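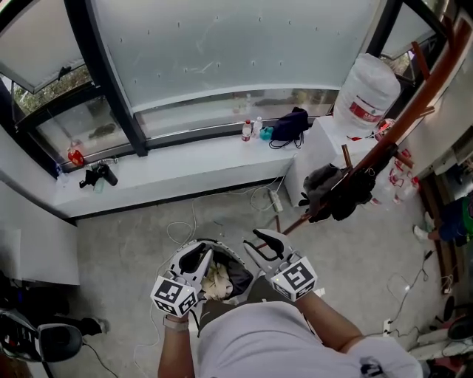
Die Verwaltung Jarkari informiert zum Fundbüro: Ab Januar gelten neue Aufbewahrungsfristen. (1/4)

Fundsachen werden künftig vier Monate verwahrt. Bargeld über 200 Euro wird gesondert erfasst. (2/4)
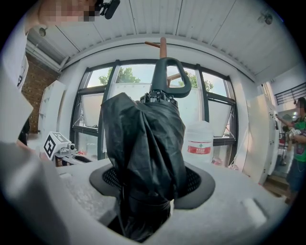
Schwarzer Schirm mit gebogenem Griff.

Für die Abholung ist ein Ausweis vorzulegen. Bevollmächtigte benötigen eine schriftliche Vollmacht. (3/4)
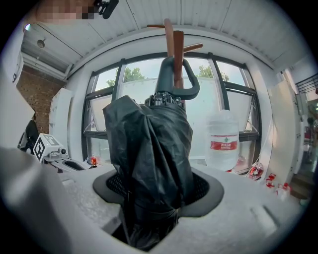
Schirm, zusammengelegt.

Auskunft erteilt Anitha Iyer, samstags nur telefonisch. (4/4)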